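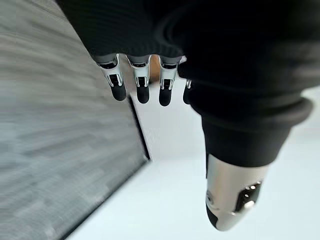
Black knit fabric with a fine rib, stretched over the back of a robotic hand

Rib knit

Rib knit, or ribbing, is a kind of knitted fabric in which vertical columns of knit stitches alternate with vertical columns of purl stitches. The knit columns come forward and the purl columns go back, so the surface shows raised lines that run along the length of the piece. The fabric can be stretched strongly in width and returns well when it is released. For this quality it is used at the places where a garment must hold to the body, such as cuffs, collars, waistbands and the tops of socks.

Structure

Every knitted loop has two faces. On one face it looks like a small letter V, and on the other like a short horizontal bump. In plain knitting, also called jersey or stockinette, all the loops face the same side, and the cut edges of such a fabric roll. In ribbing the loops face both sides in turn, and the forces in the yarn are more equal. A balanced rib lies flat at its edges and looks the same from the front and from the back.

When a rib is relaxed, the purl columns are hidden almost completely between the knit columns. A relaxed rib is therefore narrower than a plain fabric made with the same number of stitches. When it is pulled sideways, the purl columns open and become visible.

Names of ribs

A rib is named by the number of knit and purl columns in each repeat. The simplest is the 1x1 rib, with single columns in alternation. The 2x2 rib has two knit columns followed by two purl columns, and gives a deeper and more visible line. Unequal ribs, such as 3x1, are also common, but their two sides don't look the same.

Several other fabrics are close relatives. In fisherman's rib and brioche, some stitches are worked together with a loop from the row before, and the result is thick and soft. Interlock is made of two 1x1 ribs which are crossed with each other. It stretches less and has a smooth surface on both sides. So-called mock ribs imitate the lines by slipping or missing certain stitches, without true purl columns.

Hand knitting

By hand, ribbing is usually made on needles one or two sizes smaller than those for the main part of the garment. A 1x1 rib worked back and forth is often started on an odd number of stitches, for example 49, so that the piece begins and ends with the same kind of column. In the round an even number is needed, because the pattern must meet itself.

The cast-on edge must be as elastic as the rib above it. A tight edge is a frequent fault in socks and hats. The tubular cast-on is preferred by many knitters for 1x1 rib, although it takes more time.

Machine knitting

Rib can't be made on a single bed of needles unless some loops are turned by hand or by a special attachment. Industrial rib machines have two sets of needles, which form loops on opposite sides of the fabric. In flat machines the two beds usually meet in the shape of an upside-down V. In circular machines one set stands in a cylinder and the other lies in a dial above it.

The fineness of the fabric depends on the gauge of the machine and on the thickness of the yarn. Very fine ribs are used for underwear and close-fitting tops. Elastane is frequently added for cuffs, where the fabric is stretched many times.

Care

Ribbed parts lose their shape when they are hung while heavy with water. Drying flat is generally advised. Cotton rib widens with wear more easily than wool rib, and washing may bring back a part of the original width. Strong ironing makes the columns flat and reduces the stretch.

See also

Jersey (fabric)
Garter stitch
Interlock
Brioche knitting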